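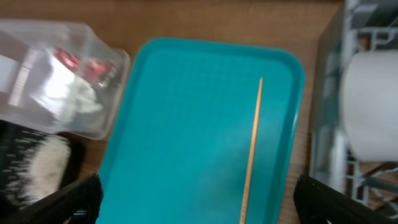
One of our respondents told us she never knows where the small stuff goes after washing up, and that the skewers and brushes end up wherever there's a free inch of counter. I've thought about that remark a lot while writing this section, so let me start there.

3.2 Small items and the drying area

Figure 2. A tray with a wooden skewer lying in it, next to a dish rack and a brush.

Most kitchen studies I read in the Oslow survey go straight for plates and pots. Fair enough, they take up the room! But the diaries from our 4 Skarkis households kept coming back to thin, light things (skewers, chopsticks, straws) that slip through a rack or roll off it. A tray beside the rack was the most common fix, and people got there on their own, without any tip from us.

We logged nearly 1000 put-away moments in all. I sorted them by hand in April, with too much coffee, into 2 piles: things with a fixed home and things without. Skewers landed in the second pile far more often than I'd guessed, a bit like the loose lids in the Mathebula work.

Comments (3)

Pastard_kitchen: We use an old baking tray for this. Same idea.

tinylids: Did you ask whether the trays ever get washed?

rackfan: Would love to see the diary form.

Last updated: April

Contact | Copyright Oslow Home Studies | Back to top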